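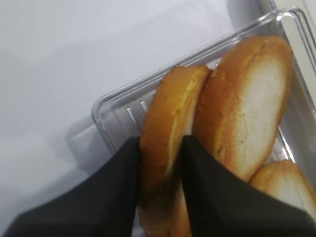 Baking and Storing

Re: [Melitmont kitchen list] biscuits going soft

> I made the oval butter biscuits from the Lemton booklet, the 1966 one.
> The first evening they were crisp, but by the next morning they bent
> when I picked them up. I keep them flat in a tin, in layers, with
> paper between. Is it the recipe or the tin?

Hello,

I think it is not the recipe. I bake almost the same biscuit, and mine also became soft when I put them away too early. Now I leave them on the rack for two hours, until the bottom feels completely cool, and only then I close them in.

I also stopped stacking. I use a clear plastic container and stand the biscuits on their edges, one leaning on the next. The pale middle does not get pressed this way, and I can see through the wall how many are left.

About color: take them out when the rim is golden orange and the center is still cream. If the rim is only yellow, give them three minutes more - my oven is slow, so please watch yours.

Does your booklet say to brush them with milk? My copy is missing that page.

Greetings from Pakow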